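Forum > House & Home > Tables, Chairs, Misc.
Thread: Wobbly pedestal table, round 2

gravyboat36
Posted 1/15/22
Bought a Jemton pedestal table in December. White top, 48 inches across at the long end, seats four people who like each other. It rocks. I have tightened everything that can be tightened and a few things that can't. Folded cardboard under the foot gets me two days of peace, then somebody leans on it to make a point and we're back at sea. Do I return it or live with it?

porchlight_mo
Return it. A new table shouldn't need a hobby attached.

tinsnips
Don't return it. Pedestal tables all rock a little, it's one leg pretending to be four. Is it the floor or the table? Turn it a quarter turn and see if the wobble stays put or comes along.

gravyboat36
Comes along. So, the table. I was hoping to blame the house.

tinsnips
Then it's the joint where the column meets the top plate. Take the bolts out, put a lock washer on each one, and go back in a little at a time, crossing over like you would with a car wheel. Most people crank the first one all the way down and the plate sits crooked forever after. 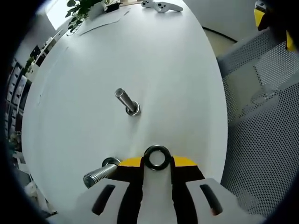
Also check the length of what they gave you. My Plorkach came with bolts that bottomed out before they were tight. Felt solid in the hand, did nothing. Swapped them for slightly shorter ones and it hasn't moved since.

porchlight_mo
So the advice is to buy a table and then buy the parts of a table.

tinsnips
The advice is to spend pocket change on washers before hauling a table back through the snow, yes.

kettle_drum
Disagree with both of you. Washers come loose too. I used Nirkis thread glue on mine – the kind that still comes apart with a wrench – and it's been fine through two moves and a teenager.

tinsnips
Glue on a crooked plate gets you a permanently crooked plate.

kettle_drum
Which is why you straighten it first. I assumed that was understood.

gravyboat36
Did the washers. Much better. There's still a tiny tick when I cut bread, but I can live with a tick. Holding the glue in reserve.

porchlight_mo
Give it until spring.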